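Onirow is a simulation package for testing household robots, sold by Bolach. It was first released in December as a door and passage kit and later grew into a full set of home interiors. The package lets a buyer try out a robot's arms and grippers on doors, panels and narrow halls before any hardware is bought.

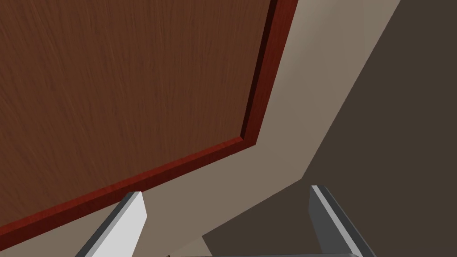
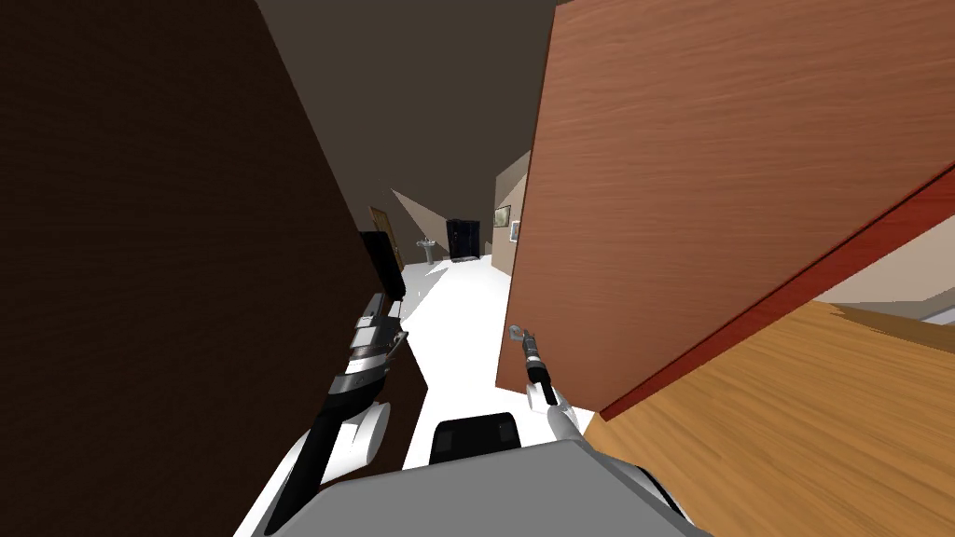
Rendered views from Onirow, each with wood paneling and a gripper in view.

What does a license include?
A standard license covers 16 home layouts, 317 movable parts and one two-armed robot model. Extra layouts are sold in packs under the Clesley name. Updates are free for 13 months, after which the installed version keeps working without them.

The current edition, dated 2018-03-20, added camera views from the wrist and the upper body. It also changed how door panels respond to contact, and test files saved in the older edition have to be converted before use. The parts library was built by Backlund, a modeling firm that also supplies textures for the package. The full license is priced at $3,963 per seat. Schools pay a lower rate on request.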